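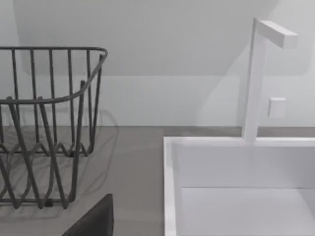
Progress report to the Grilia fund
Project: Good practice rules for kitchen robots, tested in simulation
Period: up to the end of August

1. Summary

In this period we finished the second version of the rule book and tested it on the dish rack and sink tasks. Of the 30 rules in the first version, 2 were removed and several were written again in simpler words. The work is on schedule, except for the part on reporting of stopped trials, which I explain in section 4.

2. What was done

The simulated kitchen from Murthy was set up at our side and at Ernis, with the same version of the software. Both teams now start every trial from a written start state. For the dish rack task this says that the rack is empty, that it stands on the counter to the left of the sink, and that nothing lies in the basin. Before, each operator prepared the start by habit, and the results of the two teams could not be compared.

We recorded 2079 trials with the new rules. Each trial has a time limit of 60 seconds. When the limit is reached, the trial is closed and counted as failed, also if the robot was close to the goal. Some operators found this too strict, but a rule with exceptions was already tried in the spring and it gave us long discussions and no clean data.

3. Rules which changed

Contact with fixed parts. The faucet, the knob on the wall and the rim of the sink are now listed by name as parts the gripper must not push. In the first version we wrote only "the surroundings", and the two teams understood this differently.

Approach to the rack. The gripper must slow down before the fingers come between the rods. Thin rods are difficult for the contact model, and a fast approach can give a result that would not be accepted on a real machine.

Views. The wrist view must be saved with every trial, not only with the failed ones. The reviewer needs it to check from which side the finger came to the rack.

Changes of the scene. Nobody may move the rack or change the light between two trials of one series. If it is necessary, a new series is opened.

4. Open points

Ernis and our team still do not agree on how to report a trial that the operator stopped by hand. We count it as failed. Ernis leaves it out and writes a note. I asked for one common rule, and there is a call on Wednesday about it. Until this is decided, the success rates in the annex are given in both ways.

The comparison with the real kitchen at Drudier has not started. The rack there is fixed – ours is free to slide – and the start state must be adapted first.

5. Next period

We will send the rule book to Drudier for comments, write the start states for the cup and plate tasks, and repeat one series at each site with exchanged operators. No change of the budget is requested.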